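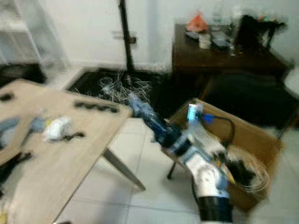

Según Suqin Cai, la deriva de la balanza no viene de la célula sino del nivelado, y conviene repetir la serie con la burbuja centrada antes de tocar la calibración.

2024-03-06. Balanza Omico, sala 2. Nivelada de nuevo, patas traseras un cuarto de vuelta. Calentamiento de 50 min con la vitrina cerrada.

Pesa patrón de 700 g, juego Varela. Primera lectura alta, las siguientes estables en la última cifra. Excentricidad: esquina posterior izquierda sigue desviada, mismo signo que en noviembre. Las otras tres dentro de tolerancia.

Linealidad pendiente. Falta la pesa de 200 g, la tiene Gumaro Serrano para el ajuste del dosificador Molon. Pedírsela.

El certificado 981 no recoge la corrección por empuje del aire - la aplico a mano en la hoja, columna F. Ojo al copiar la plantilla, la fórmula apunta a la densidad del acero antiguo.

Suqin tenía razón en parte: con el nivel corregido baja la deriva, pero no desaparece. Queda por descartar la corriente del conducto de extracción. Repetir con extracción parada y anotar temperatura al inicio y al final.

Avisar a Forngate si la esquina no entra.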